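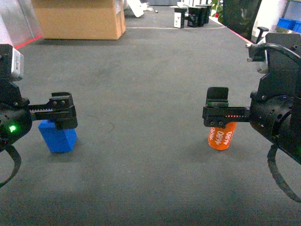

Casado Takes Over Management of Prundberg Court

Residents of Prundberg Court in Vutness will deal with a new management company starting in June. The condo board has signed a 2-year agreement with Casado, which already looks after several rental buildings on the north side of town.

The building has 49 units and opened 40 years ago. It had been run by Pudum, whose contract ends in May. The board asked for bids over the winter and received four.

Casado will handle fee collection, repairs, cleaning contracts and the yearly budget. Monthly fees stay the same through the end of the year. Owners who pay by automatic withdrawal need to fill out a new form – the old authorization does not carry over. Forms will be left in mailboxes and can be returned at the front desk until 6 p.m.

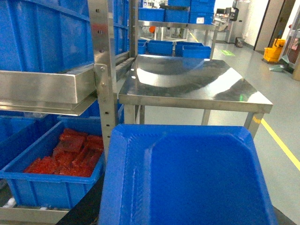
Blue crates on steel shelving, with a blue tray beside the rack.

The first large job on the list is the parking garage, where the drain near the lower ramp has backed up twice since fall. Casado plans to get quotes for the repair before summer. The lobby doors and the east stairwell lights come next.

The after-hours emergency line will also change. Calls go to the Casado office at extension 3052, and the Pudum number will stop working once its contract is over. Maintenance requests that are still open will be passed along, so residents do not need to file them again. Garage remotes and entry fobs will keep working as they do now.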